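Workshop notebook, Jarnthorpe
2022-04-29

Round table, continued. Also blocks.

Picking up from the last entry, which ended with the words "should be straightforward from here". I have left them in so that I can be made to look at them.

The table is the round Westa. It came to us in November with a top that had been polished, waxed, polished over the wax, and then used for glue. I had it down as a light clean and a recoat. The light clean took off the colour in one patch the shape of Ireland, so the rest had to come off to keep it company. Under all that it is a nicer piece of wood than anyone had been giving it credit for, orange-brown with long straight grain, and I'm a bit annoyed on its behalf.

What was done, so the next person can do it differently:

Scraped by hand, with the grain. Sanded up through the usual papers. Whoever put the 2,000 sheets in the 200 drawer, I would like a word, because I spent a good part of a morning gently stroking the table and wondering why nothing was coming off. The drawer now has a new label. The old label was also correct, I should add. It was just not being read.

Oiled with the Poulain. I used the 125 ml tin and got 2 coats out of it with a smear left over, which went on the underside of the rim where fingers go. Thin coats. I know the tin says generous. The last time we were generous we had a bench that took fingerprints for a month, and I can still identify one or two of the colleagues involved. First coat on, left while I had tea, wiped back hard. Second coat the same but with worse biscuits. Rag laid out flat outside on the slabs and not scrunched up in the bin, please, always, for reasons scorched on to the side of the old bin.

Result: soft sheen, no stripes that I can find. Under the ceiling light it goes very pale in one band and you think you've missed a bit. You haven't. Walk round to the other side and the band comes with you. I re-wiped it twice before working this out and would rather that stayed in this notebook.

The edge is the part I'm least happy with. The curve is fair to the eye but not to the thumb; there is a flat spot, not large, that I put there myself with the block sander while thinking about something else. It could be chased out but only by taking down the whole rim, and I am not taking down the whole rim. If it bothers you, stand elsewhere.

Blocks

The table is for the play corner, so it has to live with the blocks, so the blocks came out today as well. This is the Vondeo set, the pastel one. The lid says 49 pieces. I am taking the lid's word for it.

Colours: I had been calling them "the blue ones and the other ones" but the stock sheet wants names. Light blue and pink will do. I was offered Glacier and Petal and have declined both. Note that the small cubes and the bigger light blue blocks are close enough in colour that you can't sort by colour and expect the sizes to come out right. I did expect this. See the tub marked SMALL, which isn't all small.

Things I wanted to know about the two together:

1. Does colour come off the blocks on to the oil? Rubbed a pink one on an offcut with the same finish, quite rudely, and nothing showed. Rubbed a light blue one, same. Left both sitting on the offcut with a tin on top over lunch. Nothing. Will leave a pair for longer, as lunch is not a recognised test period.

2. Does the finish mark? Yes, if you drag a block on its corner with your weight on it. A faint line, across the grain, which went with a bit of oil and a grey pad. Along the grain I couldn't get it to show at all. I can't see how we would persuade a four-year-old to drag only along the grain, so the grey pads are now in the second drawer and there is a small jar of oil with them, labelled.

3. Do they slide? Less than on the laminate table, where any tower higher than a cup used to leave for the floor if somebody sneezed. On this one a block stays where it is put unless shoved. Good. It does mean that if you shove the bottom one of a pair, the top one stays with it for a while and then makes up its own mind.

4. Does it matter that the table is round? I think it does. With a square table people line things up with the edge without being asked. On a round one there is nothing to line up with, so the stacks go down at any old angle and the block above never quite sits square over the block below. I noticed I'd done it myself. There is always a strip of the lower one showing. Not a fault in the blocks; I checked a few against the square and they were better than my woodwork.

The same goes for the rim. Things get put down nearer to it than they would be on a square top, I suppose because a curve doesn't look like an edge until you're over it. Considered a raised lip. Considered the crumbs that would collect behind a raised lip, for years, and stopped considering it.

Still to do

Felt on the feet. The floor in there has a dip by the window and the table found it immediately.

Re-sort the SMALL tub. Properly, by size, with the lid off and the radio off.

Write the date on the Poulain tin. There is a second tin behind it with no date and a skin on it like a custard, and I am fairly sure that one is mine too.

Ask whether the play corner wants the low stools or the ones that match. We have the low stools.

Leave a pink under a light blue, near the edge, and a small cube on its own further along, and don't tidy them away. That goes for everyone. If you need the table, use the bench. If you need the bench, it's under the laminate table.
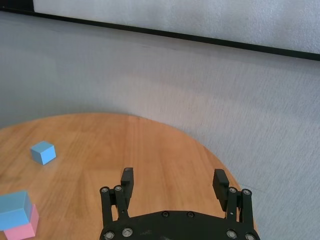

Added below in pencil, different hand: the flat spot on the rim will come out with a cabinet scraper and ten minutes' patience, you don't have to touch the rest of it. Scraper's in the 200 drawer. I did read the label, there just wasn't room in the other one. Also, the custard tin is yours.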